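제4장 무늬 있는 천을 펴고, 살피고, 접기

지난 장까지는 민무늬 천만 만졌지요. 흰 면, 회색 면, 그리고 다들 지겨워했던 베이지색 면까지요. 저도 그 베이지색은 이제 좀 쉬고 싶습니다. 그래서 이번 장부터는 드디어 무늬로 넘어갑니다! 제가 이 책에서 제일 쓰고 싶었던 부분이기도 해요.

무늬 있는 천은 참 이상한 물건입니다. 가게에서 두루마리로 볼 때 다르고, 집에 와서 펼쳤을 때 다르고, 접어서 선반에 올려 두면 또 다릅니다. 저는 처음 살림 수업을 맡았을 때 꽃무늬 천을 잔뜩 사들였다가 반쯤은 어디에 쓸지 몰라 몇 해를 묵혔어요. 큰 꽃이 들어간 천을 작은 주머니로 만들었더니 꽃은 온데간데없고 시커먼 얼룩만 남은 적도 있고요. (그 주머니는 아직도 단추 넣는 데 씁니다. 버리기는 아까워서요.) 그때 배운 것이 이번 장의 절반쯤 됩니다.

4.1 먼저 넓게 펴 봅니다

천을 다룰 때 저는 무조건 펴는 것부터 합니다. 탁자도 좋고 바닥도 좋은데, 집에서는 침대만 한 데가 없더라고요. 다만 침대 위는 푹신해서 치수를 재기에는 맞지 않습니다. 무늬를 구경하고 접힌 자국을 찾는 용도로만 쓰세요. 밑에 깔린 이불이나 침대보 색이 옅으면 더 좋습니다. 짙은 바탕 위에서는 천 가장자리가 어디서 끝나는지 눈이 자꾸 헷갈리거든요.

펼 때는 손바닥을 가운데 놓고 바깥으로 천천히 쓸어 냅니다. 모서리를 잡아당기면 금방 펴지는 것 같지만 올이 비뚤어지기 쉬워요. 저는 성질이 급해서 아직도 가끔 잡아당기고, 그러고는 다시 폅니다.

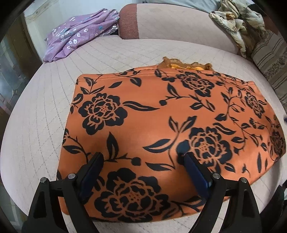

그림 4-1. 옅은 색 누비 침대보 위에 펼친 주황색 꽃무늬 천. 꽃과 덩굴은 모두 검은색이다.

그림 4-1 같은 천을 앞에 두면 대개 꽃부터 보게 됩니다. 모란을 닮은 큼직한 꽃이니 그럴 만하지요. 그런데 저는 줄기를 먼저 보라고 권합니다. 가느다란 줄기가 어느 쪽으로 휘는지, 긴 잎이 어느 쪽으로 뻗는지를 따라가다 보면 무늬에 위아래가 있는지 짐작할 수 있어요. 방향이 뚜렷한 무늬라면 가방이든 방석이든 앞뒤를 한 장으로 이어 재단했을 때 한쪽 꽃이 거꾸로 섭니다. 방향이 없는 무늬라면 훨씬 마음이 편하고요.

색 이야기도 조금 할게요. 두 색만으로 된 무늬는 초보자에게 참 고마운 무늬입니다. 주황 바탕에 검정 꽃이면 실은 주황이나 검정 중에서 고르면 되니까 실 상자 앞에서 한나절을 보낼 일이 없어요. 바느질이 서툴다면 검은 실은 조금 미뤄 두세요. 바탕을 지나갈 때 비뚤어진 땀이 하나하나 다 보입니다. 주황 실은 그보다 너그러운 편이고, 꽃 위를 지나는 몇 땀쯤은 오히려 귀엽게 보이기도 해요.

큰 무늬일수록 눈을 멀리 두고 보는 습관도 들이면 좋겠습니다. 천에서 두 걸음만 물러나 보세요. 가까이서는 꽃 한 송이가 전부인데 물러나면 꽃과 꽃 사이의 빈자리가 보입니다. 재단선은 그 빈자리로 지나가는 게 제일 예쁘지만, 늘 그렇게 되지는 않아요. 꽃이 잘리는 걸 너무 아까워하다가는 천이 모자랍니다. 저는 눈에 잘 띄는 자리에 올 꽃만 살리고 나머지는 과감히 자릅니다.

4.2 손에 쥐었을 때의 모습

이제 천을 집어 들어 볼까요. 펴 놓은 모습만 보고 쓰임새를 정하면 절반만 본 셈이에요. 가방은 주름이 지고, 커튼은 늘어지고, 보자기는 매듭이 집니다. 그래서 저는 천 한 자락을 모아 쥐고 가만히 늘어뜨려 봅니다. 얇은 천은 주름이 잘게 잡히면서 떨어지고, 속을 덧댄 천은 굵은 주름 몇 개로 버티지요.

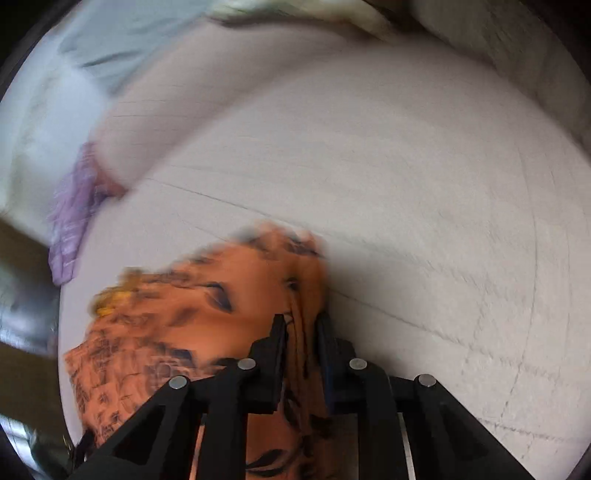

그림 4-2. 한 자락을 모아 잡은 주황색 무늬 천. 잎 같은 모양과 꽃 같은 모양이 짙은 색으로 찍혀 있다.

주름이 잡히면 무늬의 인상이 꽤 달라집니다. 그림 4-2에서도 잎 같은 모양, 꽃 같은 모양이 붓으로 쓱쓱 그은 것처럼 보이지 않나요? 저는 이런 모습을 퍽 좋아합니다. 주름 속으로 숨은 부분까지 합쳐서 하나의 무늬라고 생각하면, 주름을 많이 잡는 물건에 큰 꽃을 써도 아깝지가 않아요. 반대로 꽃 한 송이를 또렷이 보여 주고 싶다면 벽걸이나 쟁반보처럼 평평하게 쓰는 물건을 고르는 편이 낫습니다.

쥐어 본 다음에는 놓고, 구김이 얼마나 남는지도 살펴 두세요. 손자국이 그대로 남는 천이라면 여행용 주머니로는 좀 번거롭습니다. 다림질이 취미인 분은 예외고요!

4.3 접어 두기

접을 때 저는 겉이 안으로 가게 합니다. 무늬가 쓸리거나 볕을 받는 것을 조금이라도 줄이려는 것이지요. 그 대신 귀퉁이 하나는 꼭 밖으로 젖혀 둡니다. 안 그러면 선반에서 찾을 때마다 죄다 펼쳐 보게 되거든요. 제가 그랬습니다, 해마다 10월에 겨울 천을 꺼낼 때면 방이 천으로 뒤덮였어요.

세 번을 넘겨 접지 않는 것도 제 나름의 규칙입니다. 두꺼운 천은 두 번이면 충분하고, 속을 덧댄 것은 느슨하게 말아 두는 쪽이 자국이 덜 남아요. 계절이 바뀔 때 한 번씩 꺼내 접는 자리를 옮겨 주세요. 늘 같은 줄로 접어 두면 그 줄만 먼저 닳습니다.

이 장을 시작하기 전에 챙길 것

무늬 있는 천 한 장(손수건보다 크면 됩니다)
바탕색과 비슷한 실, 무늬색과 비슷한 실
초크와 긴 자
작은 종이 꼬리표와 연필

꼬리표에는 산 때와 세탁 여부를 적습니다. 저는 어디에 쓸지도 적었는데 한 번도 그대로 쓴 적이 없어서 이제는 그 칸을 비워 둬요.

해 보기

집에 있는 무늬 천을 한 장 골라 평평한 곳에 펴고, 줄기나 선이 흐르는 방향을 종이에 화살표로 그려 보세요. 그다음 한 자락을 모아 쥐고 눈에 남는 색과 모양을 두세 낱말로 적습니다. 두 기록을 나란히 놓고 무엇을 만들지 정한 뒤에 다음 절로 넘어오면 됩니다. 다음 절에서는 이 천으로 끈 달린 주머니를 재단합니다.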